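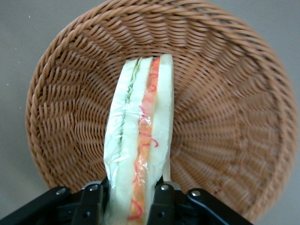

My sister says I should give the sourdough thing one more month before I call it a scam, and she said it again on the phone this morning. 11 Jul 2021, and I have now paid the Menderdale bread club since April. For what? A starter that smells of paint and a newsletter.

The newsletter claims their Erutura flour gives a loaf that keeps 22 days. I doubt it. Mine had green spots in 3. I wrote and asked who tested this, and where, and got back a coupon.

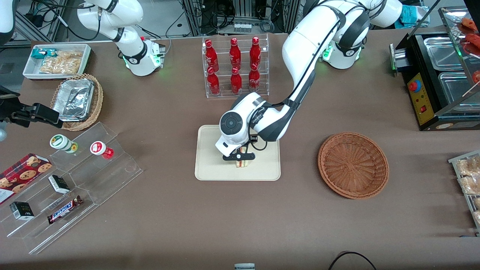
Maybe it's your kitchen, the neighbor told me over the fence, too damp for bread in July. Could be. She buys hers sliced and seems happy enough.

They want 200 dollars for the fall course — with a "certificate." I'm not signing anything until I see a loaf on day 22. Fed the starter anyway. Need to buy rye.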